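Cullholm, upper level: furniture and fittings

Gallery page, August. Text by Ermira Babić.

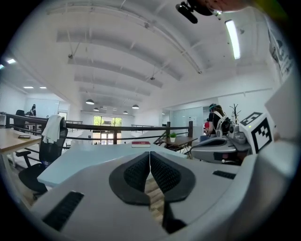

Upper level, looking over the railing towards the glazed end. Pale blue tabletop in the middle, light wooden desk and mesh chair at the left.

The upper level at Cullholm is an open mezzanine with a wooden floor. It was fitted out in two stages, the first by Dero and the second by Milovan Perić, who also drew up the desk layout now in use. The notes below are grouped by item and follow the numbering in the furniture register. Sizes are given only where they were checked on site.

Item 91 – Desk
Light wood. A small black phone is lying on it. Desks on this level are set back 300 mm from any wall or upright to leave room for cable trays. Register entry amended by M. Perić after the second stage.

Item 92 – Task chair
Black mesh, tall back, armrests, dark seat. A white towel is over the top of the backrest. Chairs of this type were bought through Ng in one order, and spare castors are kept in the ground floor store.

Item 97 – Shared table
Pale light-blue top. A red book lies flat at the far edge. The table is not assigned to anyone and has to be cleared at the end of the day, books included. The surface marks easily. Use a damp cloth and no solvent.

Item 104 – Side table
Small, wooden, on a dark metal frame. It holds a green-leaved plant in a white pot. Watering is on the Peklow rota along with the plants downstairs. Put a saucer under any pot that drains.

Item 139 – Railing
Black metal with dark wooden posts and a top rail, along the edge of the mezzanine. Fixings were checked during the second stage and almost all were left as found; 3 were replaced. Nothing is to be hung from the top rail or stood on it.

Item 140 – Glazing
Glass doors and windows at the far end of the room, with trees outside. Most of the daylight on both levels comes from this end. Blinds were priced and left out – the trees give enough shade in summer.

Corrections to the register go to Ermira Babić, quoting the item number.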